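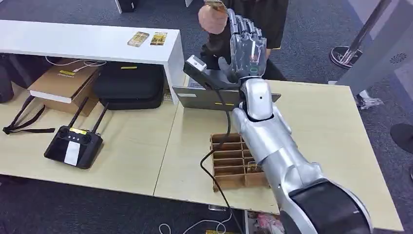 Por Priit Mets | 6 de agosto de 2011 | Mobiliario y puesto de trabajo

Siiri Navickas lleva el diseño de bandejas y mesas en Urncombe. Su catálogo es corto y lo que más se vende es la bandeja de madera con compartimentos, la marrón, la de ranuras estrechas en dos columnas y secciones más grandes en el lado del usuario. Hablamos de esa pieza y de la mesa sobre la que se apoya.

La primera pregunta era obligada: por qué las ranuras van en horizontal. Navickas responde que las primeras series las llevaban en vertical y que el fallo estaba en la lectura de las etiquetas. «Con la ranura perpendicular al cuerpo, la etiqueta queda de canto. Hay que ladear la cabeza o sacar la ficha. Con la ranura paralela al borde de la mesa se lee de frente». El cambio obligó a rehacer la plantilla de fresado, encargada a Wallner, y retrasó la entrega hasta enero.

Las secciones grandes del lado cercano son posteriores. En Badside, el primer cliente que pidió la bandeja en cantidad, los usuarios dejaban fuera todo lo que no entraba en una ranura: gomas, clips, un sacapuntas. «Acababa en la mesa, delante de la bandeja, justo donde se apoya la muñeca. Pusimos los huecos grandes ahí y se acabó la discusión». El fondo de esos huecos lleva un radio en la arista para recoger piezas pequeñas con un dedo. Las ranuras tienen el fondo recto.

Sobre el acabado es más cauta. Han probado aceite y barniz al agua. El aceite se repara mejor, pero mancha el papel durante los primeros días si no se respeta el secado. De momento sirven las dos versiones y no recomienda ninguna para archivo.

La bandeja se coloca a menudo delante de un portátil abierto, entre este y el borde de la mesa. Navickas no lo aconseja para quien escriba muchas horas, por la distancia al teclado. Lo acepta cuando el ordenador lo maneja una persona desde el otro lado. «Entonces el respaldo de la pantalla hace de tope y la bandeja no se va hacia atrás. Lo que hay que vigilar es el cable. Si cae por el borde delantero, que pase por un lateral de la bandeja, nunca por encima de las ranuras».

¿Y la junta entre mesas? Cuando se arriman dos tableros queda una línea oscura que a muchos compradores les molesta. Para ella el problema es el desnivel. «La línea no me preocupa. Me preocupa que un tablero esté más alto que el otro y la bandeja cojee». Aconseja regular las patas con carga, apretar y volver a medir al cabo de 5 días. También pide que la bandeja descanse entera en un solo tablero.

La serie Grurus, la actual, suma 132 unidades entregadas. La anterior llegó a 1.225 y todavía se reciben consultas sobre ella, casi siempre por ranuras que se han cerrado con la humedad. La respuesta es la misma en todos los casos: lijar la pared de la ranura con grano fino, sin tocar el fondo, y limpiar el polvo con brocha.

Queda pendiente la tapa. Hay 2 prototipos, uno corredero y otro suelto, y ninguno le convence. El corredero exige un rebaje que debilita el marco. El suelto se pierde. «Si la bandeja se usa a diario, está abierta. La tapa la piden los que la guardan en un armario», dice Navickas, que no da fecha.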